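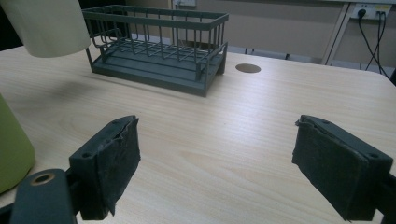 *Light wood tabletop, long horizontal grain.*

## Wood tabletop care: FAQ

**How often should an oiled top be re-oiled?**
Every 6 months. Tops near a radiator may need it every 3.

**Which grit do I use between coats?**
320, by hand, with the grain.

**Can I put a hot pan on it?**
No. Use a trivet. Heat marks in oil can be sanded out; heat marks in lacquer need a full refinish.

**What is the maximum overhang?**
25 cm without brackets.

**Who handles finish claims?**
Nadja Wyss, Pevstead workshop, extension 791. Include the order number.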